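Lisard Two-Arm Garment Station

Two arms, one rail, and a chore you've been putting off since May. The Lisard hangs clothes, at a pace best enjoyed with coffee.

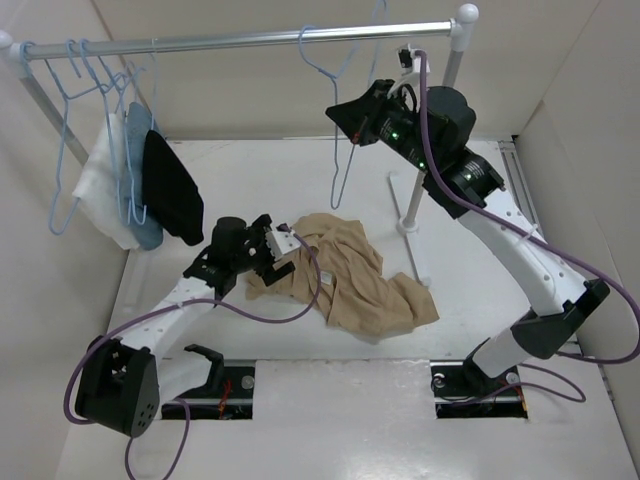
Each arm reaches 600 mm and carries its own camera. Setup takes almost 2 hours – longer if you read the manual, which Oskari Riihimäki wrote and is rather proud of. Wire hangers are fine. Silk is between you and your conscience.

Price: $1,914, rail included
Ships from: Orketcombe
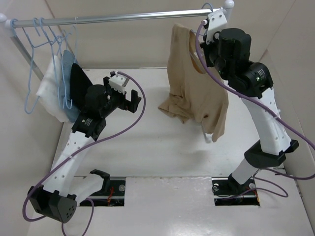
Spares and Returns

Gripper fingers come in packs of 17. Ask for Mavis Brannigan.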